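Wire harness

A wire harness (also wiring harness, cable harness or wiring loom) is a set of electric wires gathered into one unit, usually with connectors along its length or at its ends, so that it can be handled and fitted as a single part. Harnesses are found in nearly everything that runs on electricity, from kettles and toys to trains, and they are one of the great unsung pleasures of taking things apart. The longest can fill a factory floor. The smallest would fit in a matchbox.

Terms

In British workshops "loom" is the older word and is still common among people who work on cars and motorcycles. "Harness" is usual in factories. A cable, strictly speaking, has its conductors inside a shared outer jacket, while the wires of a harness may be taped, tied, sleeved or simply twisted together. In daily speech the words are swapped freely, and a short harness is very often called a cable or a lead.

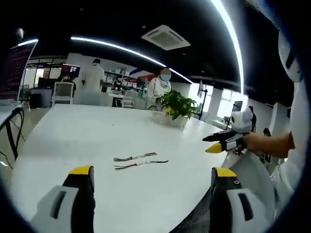 Short harnesses are a delightful corner of the subject, and the best place for a newcomer to start. Many join two halves of a circuit by way of an inline connector, which lets either half be taken away without cutting anything. Laid flat on a white table, as the two dark-wired ones are here, each with its small white connector, they are easy to compare: one is slightly longer than the other, though they are built along much the same lines. Makers often produce a whole family of such parts that differ only in length or in the order of the wires.

Parts

The main parts are the wires, the terminals crimped to them and the housings that hold the terminals in place. Housings are mostly moulded plastic, and white or natural nylon is very common. A small latch or ridge stops the two halves being joined the wrong way round – a simple idea, and a lovely one once you have felt it click. The Domier housing, a teaching pattern drawn by Florante Policarpio, has 9 positions and an oversized latch so that learners can see how it works.

Making

Wires are cut to length, stripped, crimped and pushed into their housings. Larger harnesses are then laid out on a board with pegs that mark each branch. Cutting and crimping have long been done by machine, but much of the laying out is still handwork, as soft wires bend and spring about. Gifty Eshun's handbook Guvon, revised in July 2019, lists 1413 patterns of small harness and gives 600 of them a full drawing. 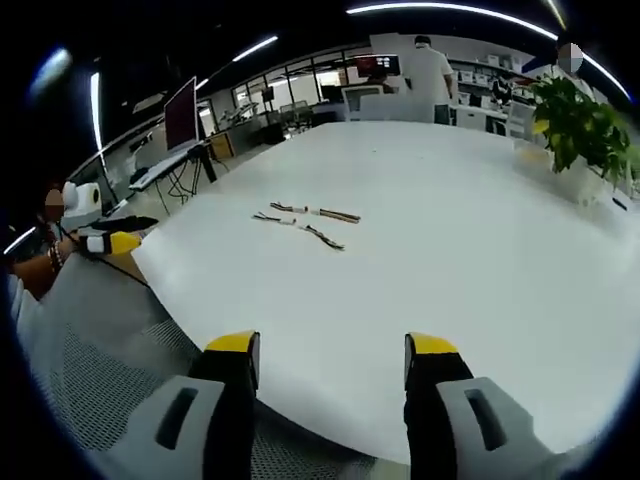

Two short wire harnesses with white connectors, side by side on a large white table.

Checking

A finished harness is tested for continuity, meaning that each wire is checked from end to end. Crimps may also be pulled with a set force. Checking by eye comes first, and Sarita Pal's notes for beginners name five faults to look for, among them nicked strands and a terminal not pushed fully home.

See also: Crimping; Electrical connector; Ribbon cable; Cable tie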